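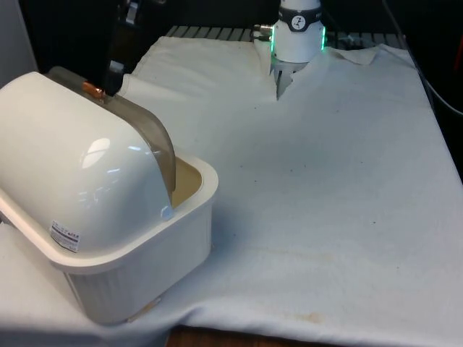

Kendra Fortin wrote that she had thrown out two perfectly good storage bins last year, only for want of somewhere to take them, and that a drop-off for lidded containers would have saved her buying one again in the spring.

Her comment was one of 900 received by the Linville Household Reuse Centre in its survey of Trullesby residents. The centre will now accept plastic bins and containers with lids at its Perron Street counter, beginning in August.

TRULLESBY, 24 June 2024 – The Linville Household Reuse Centre is adding lidded plastic containers to the list of goods it takes in, cleans and passes on to local households. Until now the centre has accepted dishes, small kitchen tools, linens and folding furniture, but has turned away plastic storage of any kind.

The new service will run under the name Parnuver and will share the sorting room at the back of the Perron Street building. Sorting tables there will be covered with cloths so that glossy lids are not scratched while they are being checked.

Containers will be accepted in any colour. Kitchen bins, pantry bins, bread boxes, toy bins and laundry-room containers are all included, with straight or domed lids, and with lids that are solid or partly see-through. Each container must come with its own lid. Hinge pins, clips and knobs should be left on, or placed in a bag and taped inside if they have come loose.

The centre cannot take:

Containers that have held paint, fuel, pesticide or pool chemicals
Pet litter bins
Lids without a container
Anything with a crack in the bottom or a split along the rim
Takeout tubs and margarine containers

Donors are asked to wash containers in warm soapy water and let them dry with the lid off before bringing them in. Price stickers and old labels may be left in place. Staff will remove them where they come away cleanly, but a product label giving washing or care directions will stay on for the next household.

At the counter, each container will be looked over for missing parts and checked to see that the lid sits properly. Ribbed and grooved sides tend to hold dust and will be gone over with a soft brush. Containers that pass will be wiped down, tagged by size and placed on the shelves the following morning. Those that need a small repair will be set aside for the centre's regular repair evening.

Linville passed on 3346 household items over the past year, with dishes and linens making up the largest share. In the survey, storage was the category residents most often asked to have added, ahead of lamps and garden tools. Several people who answered had recently moved into smaller apartments and had more bins than cupboards. Others were setting up a first kitchen and said they were short of anything with a lid.

Containers will be offered on the same terms as other goods at the centre. There is no charge for households registered with Linville, and anyone else may take an item for a donation of their choosing. The limit will be four containers per household per visit. Holds cannot be placed by phone.

Donors with more than 19 containers to drop off, including daycares, offices and people clearing out a house, should call ahead to arrange a time. Large loads should be brought to the side door off the laneway, where there is a ramp and a cart. Stacked bins are easiest to unload if the lids are packed separately and marked to match.

A sheet listing accepted and refused items will be mailed to nearly 2000 addresses in Trullesby before the service opens. Copies will also be kept at the Perron Street counter.

Media and donor enquiries may be made in person or by phone through the Linville Household Reuse Centre, Perron Street, Trullesby.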